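Search this site Enter keywords Go

3.2 Surfaces that are never quite clear

When I started this part of the study I figured the desks would be the interesting bit and the small side tables would be filler. I had it backwards! People in shared workrooms are pretty careful with their desks (there's a name on them, more or less), but a plain table that belongs to everyone gets used for whatever is in somebody's hand when they walk past. So I ended up spending most of my Sunday visits on the side tables, and this section is mostly about them.

The rooms are the ones introduced in Section 2: the two at Bratesau, which are long and bright, and the bigger one at Ostemeck, where the tables get pushed up against anything that will hold still. I went through each room with a notebook and wrote down what was sitting on every shared surface, what was parked next to it, and what kind of shape the top was in. Yiğit Avcı did the same rounds separately, later in the day, and then we sat down and argued over our lists. We looked at up to 100 surfaces this way, though plenty of those were the same table on a different visit.

The first thing that jumped out at me was how often a surface we'd both marked "clear" had something on it. I'd write "clear" and Yiğit would write "clear, jar." Small lidded containers are the worst for this. They stand upright, they take up hardly any room, and after a while you stop seeing them as clutter and they turn into part of the table. Flat things are nearly as bad. A card or a loose sheet on a white top just melts into it (I missed 9 of them on my first pass, which was humbling), and if anything is resting on the paper it's even easier to walk right by.

We use the word "lingerer" for objects like these, and we borrowed the basic idea from the Rweyemamu checklist, with one change. The checklist only cares whether a thing is in use. We also wanted to know whether it would be in the way if you tried to wipe the table, so we added a wiping score from zero to two, where 2 means you'd have to pick the thing up.

We use cookies to remember your settings. Accept Manage choices

Marks turned out to matter too. I'd expected tidy tables to be clean tables, and the two really don't go together very well. A top with hardly anything on it can still have a big gray smudge across it, and I started to suspect that people judge a table by its objects and forget about the top itself. Figure 2 is a good one for this, with a lidded jar, a bit of flat paper or card, and a surface that could use a cloth.
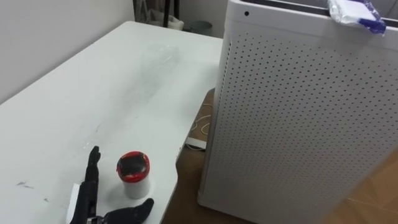 Figure 2. Side table with a red-lidded jar and a smudged top, next to a tall perforated unit (likely an air purifier).

The neighbors of a table deserve a mention as well. Big floor-standing appliances tend to get placed right up close, and in our notes that closeness changes how people reach. You come at the table from the open side, you set things down on the open side, and the rest of the top gets less traffic. Yiğit thinks the effect is stronger than I do, and he may be right, but we didn't record people's paths well enough to settle it. The Istier room plans we'd hoped to use for that only show the walls and doors, so they were no help at all with furniture that moves.

One caution before the scores in Section 3.3. Both of us knew what we were looking for by the later visits, and I'm sure I got pickier about paper after missing so much of it early on. I left my early lists as they were and scored them with the same sheet as the rest.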